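Folding trousers for a shallow drawer: thirds or halves?

This site uses cookies to remember your settings. Accept | Manage

hulia_45
Drawer is 50 cm deep inside. Jeans folded lengthwise, then in thirds, fit fine. Soft trousers with a wide ribbed waistband don't — the band springs open and the stack leans. I fold on the bed, over a quilt.

dellcombe
Quilt is part of it. Padding gives under your hands and the crease never sets. Use a table.

hulia_45
Table is too short for a full leg. What I do now is lay both pairs out before starting, jeans lengthwise with a back pocket facing up, black ones spread with the waistband at the top. 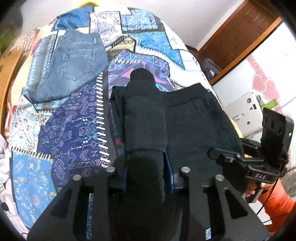 Then the jeans go hem to waistband, short of the belt loops, and again in thirds. Same sequence on the black pair leaves the band as the thickest edge.

naqvi479
Reverse it. Fold the waistband down first, then bring the legs over it. The weight of the legs holds the elastic.

dellcombe
Disagree. That puts a permanent bend in the ribbing. Halves, then roll from the hem.

naqvi479
Mine have been stored that way since March with no bend. Rolling wastes height in a shallow drawer.

hulia_45
Tried band-down tonight. Stack stands level so far. Will try the roll on the next wash.

Subscribe to the weekly digest. Enter your email.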